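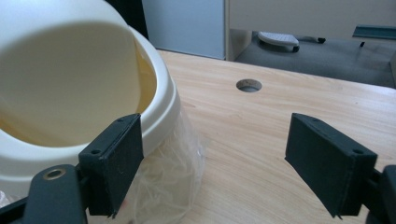

Figure 5.1 Yellowish liquid in a tilted cream-white cup, with a crumpled clear plastic bag beneath it.

CHAPTER 5
When the Parts Data Looks Too Good

Every airline with a maintenance department now has someone trying to sell it a forecast. The sales pitch hardly changes. Send us your removal records, the vendor says, and we will tell you which pump will fail next month. Students should be slow to believe this. A forecast can be no better than the records under it, and most maintenance records were written by tired people at the end of a shift who wanted to close the job and go home.

Take the case we will follow through this chapter. Erkbridge, a regional carrier, bought a program called Plikix to track the hydraulic pumps on its fleet. The pumps came from Ansari and were overhauled by an outside shop, Vokamell. After a year the program had 1051 pump records to work with, and its first report said that pump life had improved. Managers were pleased. Should they have been? 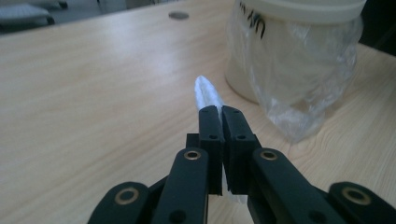 A removal record tells you that a part came off the aircraft. It rarely tells you why in words that can be trusted. "Leaking" may mean a steady drip or a damp fitting that a mechanic wiped and did not like the look of. Even a careful visual check has limits that the form does not admit. The black fingers in Figure 5.2 each have two small dark screw holes, and anyone can write that down with confidence. Whether the threads inside are worn is another question, and a sheet with a single box marked "Condition: OK" will treat the two findings as if they were worth the same.

At Erkbridge the trouble began with the clock. Plikix counted pump life from the date of installation. The overhaul shop counted it from the date the pump left the bench. A pump that sat on a shelf before it was fitted had two different ages, and the report mixed them freely. None of the screens showed this. You had to open the raw file and read it.

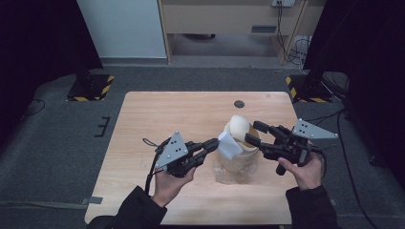

The second problem was worse. Partway through the year, Erkbridge changed its scheduled pump check from every 300 flight hours to a longer gap. Fewer checks meant fewer pumps pulled for small leaks, and fewer pumps pulled looked to the program like longer life. The pumps may have improved. They may have been getting worse between checks. The data could not say, and the report should have said so in plain words on its first page.

A defender of the program would answer that more data will cure these faults. It might cure some of them. A larger pile of records with the same mixed clocks only makes the wrong average look steadier.
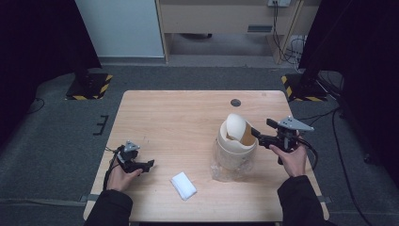

There is also the matter of pumps that were removed and then tested good. Vokamell returned these as "no fault found," and Plikix dropped them from its failure count. That is a choice, and a debatable one. A fault that shows up only in cold air at altitude may well hide on a warm bench. Before you accept a failure rate, ask who decided what counts as a failure, and whether that person had anything to gain.

The next section sets out how to read a removal record line by line, starting with the fields most often left blank.

Related sections
Reading a Removal Record
Shelf Time and Service Time
No Fault Found: Three Ways to Count It
Changing a Check Interval
Review Problems for Chapter 5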